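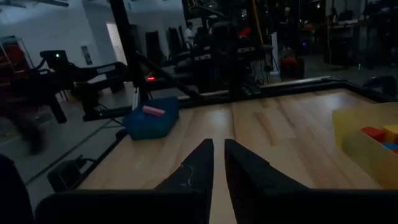
Abb. 1: Tischplatte aus verleimten Brettern in hellen und mittleren Brauntönen, mit dunklerer Maserung. Hinten links ein blauer Behälter.

Pflege von geölten Holzoberflächen in Gemeinschaftsräumen
Projektbericht, Modul Werkstoffe im Alltag
Verfasser: Sreekumar Kaimal und Arlindo Seixas

1. Ausgangslage
In vielen Wohnheimen und Lernräumen stehen Tische aus Massivholz, die einmal geölt wurden und danach keine Pflege mehr bekommen. Nach einigen Jahren werden sie grau und rau, und Kaffee hinterlässt Ringe. Wir wollten untersuchen, wie stark sich die Wasseraufnahme einer Oberfläche ändert, wenn man sie ein zweites Mal ölt, und wie viel Zeit man zwischen den beiden Aufträgen warten soll. Die Idee entstand im Wohnheim Erdale, wo wir beide im ersten Studienjahr gewohnt haben.

2. Material und Vorgehen
Für die Versuche haben wir Probestücke aus Buche verwendet, alle aus derselben Lieferung der Tischlerei Pawlak. Insgesamt waren es 21 Stücke, verteilt auf drei gleich große Gruppen. Gruppe A blieb unbehandelt. Gruppe B wurde einmal mit Leinöl behandelt. Gruppe C bekam den zweiten Auftrag nach 168 Stunden, also nach einer Woche.
Vor dem Ölen wurden alle Stücke in Richtung der Faser geschliffen und mit einem trockenen Tuch vom Staub befreit. Das überschüssige Öl haben wir nach 21 Minuten abgenommen. Für die Messung lag auf jedem Stück ein nasser Schwamm, 90 Minuten lang. Danach wurde die Oberfläche abgetupft und das Stück gewogen.

3. Ergebnisse
Die unbehandelten Stücke haben erwartungsgemäß am meisten Wasser aufgenommen. Zwischen Gruppe B und Gruppe C war der Unterschied kleiner als wir gedacht haben, aber er war bei allen Stücken in der gleichen Richtung. Auffällig war das Hirnholz: Dort drang das Wasser auch nach zwei Aufträgen noch ein. Ein Stück aus Gruppe B hatte einen feinen Riss und wurde nicht ausgewertet.

4. Diskussion
Das Ergebnis gilt nur für Buche und nur für Leinöl. Andere Holzarten nehmen das Öl anders auf, und in einem warmen Raum härtet es schneller. Unsere Versuche fanden im Januar statt, der Raum war nachts nicht geheizt. Außerdem haben wir keine mechanische Belastung geprüft, obwohl ein Tisch im Alltag hauptsächlich durch Reibung leidet. Auch das Putzmittel spielt vermutlich eine Rolle, dazu konnten wir aus Zeitgründen nichts messen.
Für die Praxis empfehlen wir zwei dünne Aufträge mit einer Woche Abstand. Die Kanten sollen dabei besonders sorgfältig behandelt werden. Gebrauchte Öltücher müssen flach ausgebreitet im Freien trocknen, denn sie können sich selbst entzünden.

5. Offene Punkte
Die Messung mit Hartwachsöl ist noch nicht abgeschlossen. Die Tabellen mit den einzelnen Gewichten befinden sich im Anhang.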